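Häufige Fragen zum Konsularischen Krisenregister

Stand: 14. Mai 2019

Die folgenden Antworten richten sich an Reisende und dauerhaft im Ausland lebende Personen, die über die Vermittlungsstelle Harkside im Krisenregister erfasst sind oder sich erfassen lassen wollen. Sie ersetzen weder die Reisehinweise der zuständigen Behörden noch eine Beratung durch die Auslandsvertretung.

Was ist das Krisenregister?

Das Krisenregister ist ein Verzeichnis von Personen, die sich vorübergehend oder dauerhaft in einem Gebiet mit erhöhtem Risiko aufhalten. Es wird seit 2010 geführt. Im Krisenfall dient es der Kontaktaufnahme und der Planung von Sammeltransporten. Ein Anspruch auf Ausreise oder Beförderung entsteht durch die Eintragung nicht.

Wer kann sich eintragen?

Eintragen können sich volljährige Personen für sich selbst sowie für minderjährige Kinder, für die sie sorgeberechtigt sind. Für Ehepartner und eingetragene Lebenspartner ist ein eigener Datensatz anzulegen. Beide Datensätze lassen sich über die Haushaltsnummer verknüpfen – bei der Zuteilung von Plätzen werden verknüpfte Datensätze gemeinsam bearbeitet.

Welche Angaben sind erforderlich?

Pflichtangaben sind Name, Geburtsdatum, Staatsangehörigkeit, Nummer und Gültigkeit des Reisedokuments, Aufenthaltsort sowie eine Telefonnummer, unter der die Person vor Ort erreichbar ist. Freiwillig sind Angaben zu Medikamenten, eingeschränkter Mobilität und Kontaktpersonen im Heimatland. Unvollständige Datensätze werden gespeichert, aber nicht in die Transportlisten übernommen.

Wie lange bleibt ein Eintrag gültig?

Kurzzeiteinträge enden mit dem angegebenen Rückreisedatum. Dauereinträge sind jährlich im März zu bestätigen. Bleibt die Bestätigung aus, wird der Datensatz nach einer Frist von 4 Wochen gesperrt und kann innerhalb dieses Jahres auf Antrag reaktiviert werden.

Wie erfahre ich von einer Ausreiseaufforderung?

Die Benachrichtigung erfolgt per SMS und E-Mail. Fällt das Mobilfunknetz aus, werden die Mitteilungen über die örtlichen Vertrauenspersonen weitergegeben. Deren Kontaktdaten stehen in der Eintragungsbestätigung. Es empfiehlt sich, diese Bestätigung auszudrucken und zusammen mit dem Reisepass aufzubewahren. 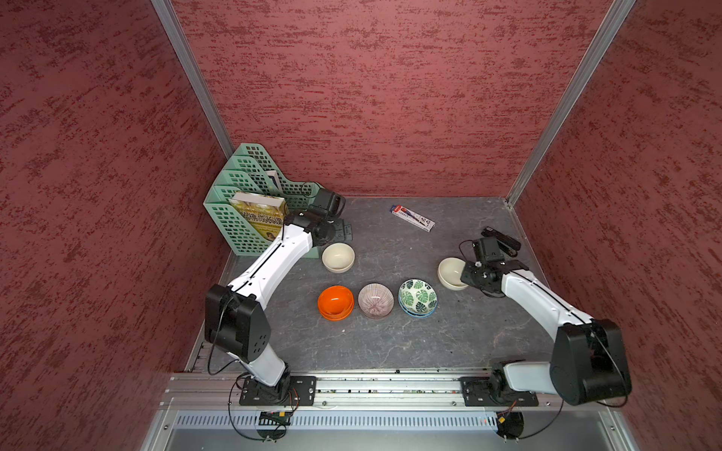
Auch eine bereits zugestellte Mitteilung kann durch eine spätere ersetzt werden. Maßgeblich ist stets die Mitteilung mit der höchsten laufenden Nummer. Sammelpunkte sollten erst aufgesucht werden, wenn in der Mitteilung ein Zeitfenster genannt ist.

Wie viel Gepäck ist zulässig?

Zulässig ist ein Handgepäckstück pro Person. Bei Lufttransporten mit eingeschränkter Nutzlast kann auch dieses zurückgewiesen werden. Medizinische Hilfsmittel und Säuglingsnahrung werden nicht angerechnet. Haustiere werden grundsätzlich nicht befördert.

Nach welcher Reihenfolge werden Plätze vergeben?

Vorrang haben Personen mit akutem medizinischem Bedarf, unbegleitete Minderjährige und Familien mit Kleinkindern. Im Übrigen richtet sich die Reihenfolge nach der Gefährdungsstufe des Aufenthaltsorts. Der Zeitpunkt der Eintragung spielt keine Rolle. Die Transportlisten führt das Referat Vass; telefonische Auskünfte zum Listenplatz werden nicht erteilt.

Entstehen Kosten?

Die Eintragung ist kostenfrei. Für die Beförderung kann nachträglich ein Eigenanteil von 200 Euro je erwachsener Person erhoben werden. Minderjährige sind befreit. Der Bescheid ergeht schriftlich an die Heimatanschrift. Ratenzahlung ist auf Antrag möglich.

Wohin führen die Transporte?

Zielort ist in der Regel der nächstgelegene sichere Flughafen oder Hafen. Für Seetransporte ist Skarnness als Anlaufstelle vorgesehen. Die Weiterreise von dort organisieren die Betroffenen selbst. Wer keine Mittel für die Weiterreise hat, kann vor Ort ein Überbrückungsdarlehen beantragen.

Was geschieht mit meinen Daten?

Die Daten werden ausschließlich zur Krisenvorsorge verarbeitet. Eine Weitergabe an Partnerstaaten erfolgt nur, soweit sie für einen gemeinsamen Transport notwendig ist, und beschränkt sich auf die Pflichtangaben. Gesundheitsangaben werden gesondert verschlüsselt – Zugriff hat nur der medizinische Dienst. Nach Ablauf eines Kurzzeiteintrags werden die Daten innerhalb von 2 Monaten gelöscht.

An wen kann ich mich bei Fehlern im Datensatz wenden?

Änderungen von Telefonnummer und Aufenthaltsort können im Onlinekonto selbst vorgenommen werden. Korrekturen an Name, Geburtsdatum oder Staatsangehörigkeit sind schriftlich zu beantragen, eine Kopie des Reisedokuments ist beizufügen. Zuständig für Register- und Datenschutzfragen ist Zsolt Bíró, Vermittlungsstelle Harkside.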